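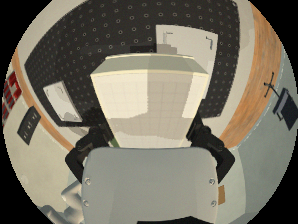 A container with a lid, wider at the top than at the bottom.

Keeping dry food fresh in a small kitchen

I moved to Cavthorpe in December, into a flat with a damp kitchen, and I had to learn again how to store flour and rice. These are the habits which stayed with me.

Wash a new container and let it dry with the lid off for one whole night. Even a few drops in the corner will make sugar go hard.

Choose a size that suits the packet. A 500 g bag of lentils in a very big box leaves a lot of air above it, and the lentils lose their taste sooner. I keep 11 containers, which is already too many for my shelves.

Write the date on a piece of masking tape and stick it on the base. On the lid it is no use – lids get exchanged when you wash up.

Do not pour new flour on top of old. Empty the old flour into a bowl, wipe the container, put in the new and use the bowl first.

If a lid smells of spices, rub it with a paste of 2 spoons of bicarbonate and a little water, leave it for 3 hours and rinse well. For onion smell I have not found a good method.

Bay leaves against moths: my neighbours swear by them. I put flour in the freezer for a few days when I bring it home, and this I trust more.

Next page: descaling the kettle

Last changed 12th April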